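Notebook, knitting bench, February, after lunch

Picked the fingerless gloves back up this morning, having let them sit far too long while the Kinyua order took over the whole shelf (you all remember the Kinyua order!). Gebhard Hollenstein came by with the last cone of the blue-gray and we had a good long talk about whether it's the same shade as the one we started with. I say it's close enough, he says wait until it's washed, so we'll wait until it's washed.

Notes for whoever knits the next pair. The finger tubes are worked one at a time, and I've settled on keeping all 4 short, with a blunt end and a little roll at the rim. I tried a proper ribbed edge on the Zerkcombe sample and it pinched dreadfully after ten minutes of typing. The roll is softer and I like the look of it, so please don't try to steam it flat. The thumb gets the same treatment.

The pinkish-mauve at the bottom was Gebhard's idea and I grumbled about it, but I've come around completely. It warms the gray up. Change color on the wrist side of the palm, and carry the tail up loosely on the inside or it puckers, and then you'll be picking it out under the lamp like I was.

Yarn: the cone had almost 300 grams on it when I weighed it, so there's plenty for this lot and a few mittens besides. The fuzz is just how this yarn behaves. I went over the sample with the comb and only made it worse, so leave the comb in the drawer.

Still to do: write up the thumb stitch counts (mine are on the back of an envelope somewhere, sorry), ask Sorkport whether they want labels sewn in, and try the larger size on somebody with decent-sized hands. 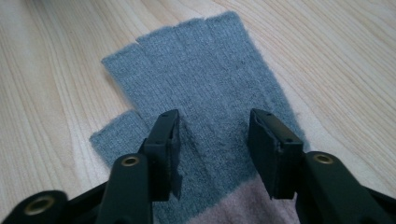
Fingerless glove laid flat, finger openings at the top, start of the mauve at the bottom.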